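We use cookies to remember your settings and count visits. Accept all / Manage

Produce people wanted - Lowther store, early shift

Need 2 people for the produce floor, start as soon as you can get here. Part time to begin with, full time by August if it works out for both of us. Posted April 19, 2020.

The job: fruit and veg, front to back. Filling the bins, turning the stock, pulling anything soft or split, keeping the stands neat and the floor clear. Also picking phone orders, lots of those right now. You get a list and a basket, you walk the stands, you pick like you were picking for your own mother. Bag it, label it, next one.

Hours are 5 to 11 in the morning, five days out of seven. Some weekends, we share them out fair. Please don't apply if you can't do mornings, we've had that conversation to many times.

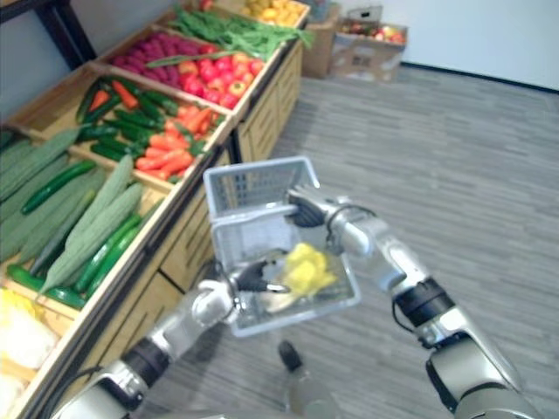

2 min read

Our stands are the long wooden tiered kind, open bins at an angle. Gourds, cucumbers, cabbage and so on, all loose. Looks great when it's full, looks terrible an hour later if you leave it. So you don't leave it. Front lip of each bin gets checked every pass, stuff rolls down and gets bruised. Cukes don't belong in with the gourds, they go back where they came from. Cabbage gets trimmed, outer leaves off, trim bucket out back.

Floor is carpet, so no dripping crates out front. Drain them in the back first. Vacuum before opening.

What we need from you:
- on time, every time
- OK lifting up to 300 pounds with the pallet jack, a lot less by hand
- can tell a good cabbage from a tired one, or willing to learn it quick
- polite to customers, even the ones who squeeze everything
- reads a pick list without skipping lines

Nice to have: any grocery or market work, a little Spanish, knowing your squashes and gourds. We get some varieties people ask about, how to peel it, how long to cook it. If you cook at home that helps alot.

Pay is weekly. Starts at $300 for the part time hours, goes up after the trial month. Apron and gloves from us, closed shoes from you. Staff discount on all produce and on Herus dry goods. Box of seconds to take home at end of shift, first come.

Trial shift is paid. You'll do one stand refill and a few basket orders with whoever is on, then a short talk after. No test, no forms till we both say yes.

To apply: come by the Lowther store before 11 and ask for Nikau McPhee, or leave a note at the register with your name, phone number and what mornings you're free. Resume fine but not needed. If you worked at the old Furkow market say so, we probably know your boss.

No calls during opening please. Both spots go as soon as we find the right people.

Get new job posts by email. Sign up for the newsletter. Unsubscribe any time.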